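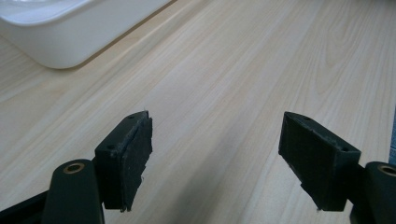
Session 4: Bags, Trays and a Clear Tabletop

Posted September 16, 2023 by the Tultby course office
Filed under: Course Handouts > Packing and Tidying

Welcome back, everyone, and thank you for the kind notes after last session. Today is all about putting a packaged item into a clear resealable bag and standing it in a shallow tray, and I hope you'll let yourselves enjoy it, slow as it may feel at first.

Start with the tray. A white one is lovely on pale wood, and you want it flat on the table with plenty of room in front for your hands. Slide the item into the bag with its printed side facing out, smooth the air upward, and fold the top over. 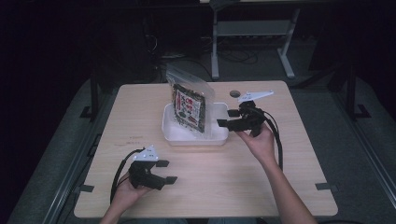
Don't fuss too much over crinkles – the plastic will always have a few, and the Clullavero bags we bought in May have more than most. What matters is that the bag stands up by itself and you can still read the wrapper. If it slumps, take it out, settle the contents toward the bottom and try again.
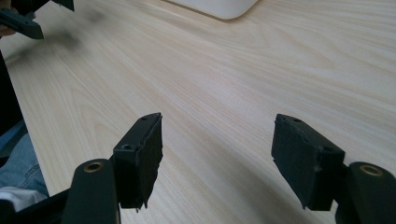

Give yourself up to eight tries before you ask for a different bag size. Write down which size you ended up with, as we'll want it for the Jemau shelf exercise next time. We meet in room 405, and please bring your Gachanja workbook along with a soft pencil.

Last updated: the morning of class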